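Running the washroom round with the Wernico unit - quick guide for site cleaners

Second go at this, first one was too long.

Before you start: sign on at the Doma panel, job code 125. Put the wet floor sign out yourself, the unit won't. Lid and seat up. Squirt cleaner under the rim, give it 5 minutes.

Then hit Start and stand back out of arm's reach. One gripper does the brush.
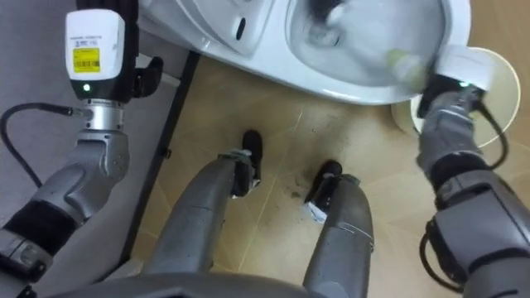 If it stops mid job, don't grab the handle. Pause on the panel, wait for the beep, then Release. Fault 2267 means call the Flinda desk, no point restarting it.

Still your job: floors, bins, tissue, anything behind the bowl. Wipe the button and seat by hand, gloves on.

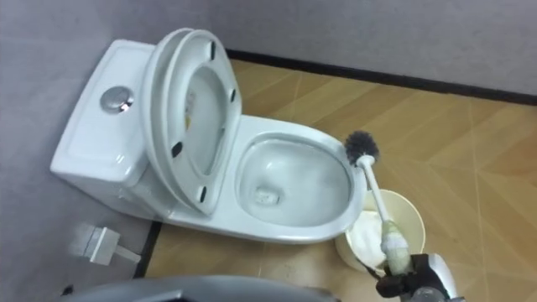

Check under the rim with a torch before you sign off. Missed a bit? Run it again or do it by hand, your call, but log wich one.

Hours: no one's roster is getting cut at the Rathnayake building. Brush time moves over to the kitchens and high dusting, so expect more ladder work and less bending. Ladder ticket needed, book it thru the office by March. Sore shoulders, tell your supervisor early.

Panel locked out? Ext 2537.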